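Getting burnt-on muck off pans with a mesh scrubber

Quick one as I keep getting asked. Metal scrubbers, the crumpled silver mesh sort. Cheap, last ages if you treat them right, ruin things if you don't. This is how I do it.

What you need

A mesh scrubber
Washing-up liquid
Bicarb for the bad ones
Old mat or towel to work on
Something with gaps in it to dry the scrubber in — wire basket, rack, anything

What you can use it on

Stainless steel pans, yes. Oven shelves, yes. Bare cast iron if it's rusty and you're going to season it again anyway. Glass oven dishes I'd leave alone, I scratched a good Olness one doing that. Non-stick, never. Enamel, no. Painted anything, no.

Before you start

Soak first. Hot water, squirt of washing-up liquid, 20 minutes if it's just stuck porridge, overnight if you've properly cremated something. Most people skip this and then scrub like mad for nothing. For black bits, shake bicarb over the bottom, enough water to make a paste, leave it.

Put a mat down. Worktops scratch and a wet pan slides about.

Open the scrubber up. New ones come squashed flat or in a tight little knot, and a tight knot only touches the pan in one place. Take hold of both sides and tease it out gently — pull, turn, pull again. Don't yank, the strands snap and then you've got bits of metal in the sink. You want it loose and springy, big enough to fill your palm.

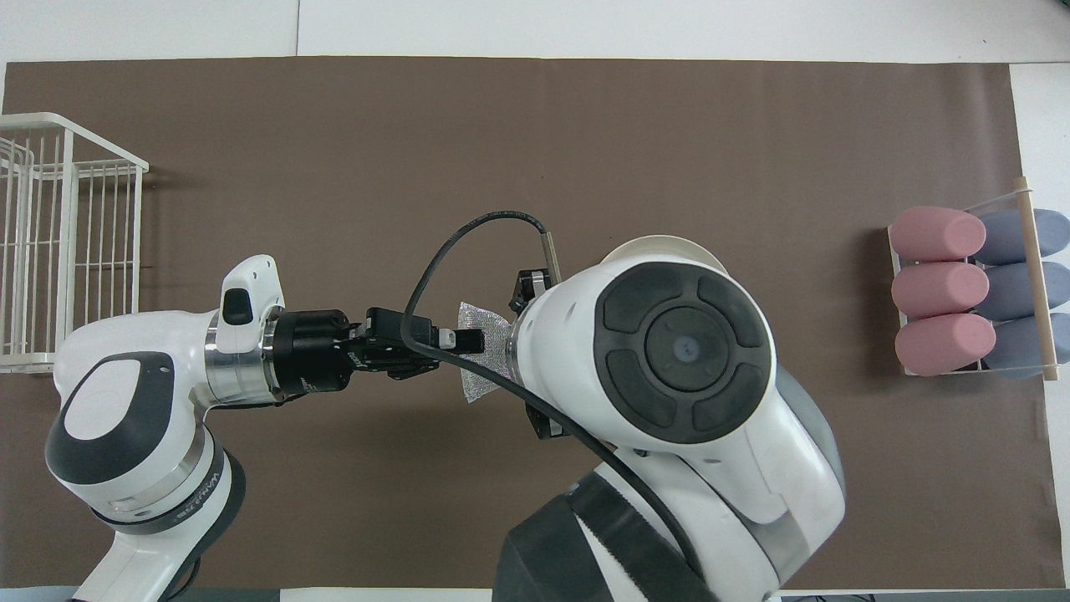 How often should you replace a mesh scrubber?
When it starts shedding or won't spring back after a squeeze. Mine do a couple of months with daily use. If you find one loose strand, bin the whole thing, you don't want that in your dinner.

Scrubbing

Tip the soaking water out, leave a spoonful. Small circles, light pressure, let the edges of the mesh do the work. Rinse, look, go again. On brushed steel go with the grain not round and round or you'll see every mark when the light hits it.

Corners and round rivets — fold the scrubber in half and use the fold.

Gloves if your hands are at all sore. I use the thick Dogbe ones, any will do.

Afterwards

Rinse the scrubber under a fast tap, both sides, pulling it open so teh food comes out. Shake hard. Then into the basket, not left in a puddle by the tap where it goes brown and smelly. Wipe the mat down too.

Greasy scrubber? Mug of boiling water, drop of washing-up liquid, ten minutes, rinse. Don't put it in the microwave, it's metal.

Will do oven shelves seperately, they need a bath and a whole afternoon.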